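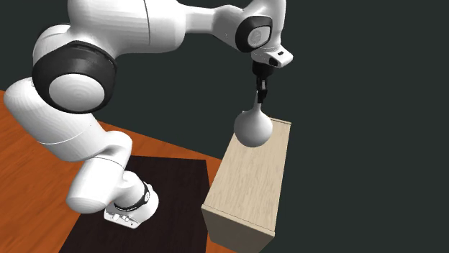 Rennie wrote back to our last call asking why we bother, a machine that can't put the shopping away without a person standing over it isn't doing the chore. Fair. That's pretty much the question we're paying people to help with.

Participants wanted, Mollcombe. Stirkaron home chores study, second round. Starts in August.

What you do: watch short clips of robot arms doing household jobs, some simulated, some shot in our test kitchen. Putting things on cabinets, clearing counters, wiping, folding. Score each one. Would you accept it in your own house, yes or no, and why. Then do the same job yourself so we have somthing to compare against.

Who: anybody 18 and up who does most of the chores where they live. Shelf stockers and cleaners very welcome. No tech background, we'd prefer none. 70 places, 54 still open.

Pay: $359 for the full set of sessions, paid at the end. Bus fare on top. Sessions at the Lastby building, side entrance, evenings OK.

Not looking for fans of robots or haters, either is fine, just be be blunt. Round one was too polite.

To apply: short note at the Lastby front desk or thru the form on the Stirkaron page. Say which chore you hate most. Posted 13 June 2024, open til full.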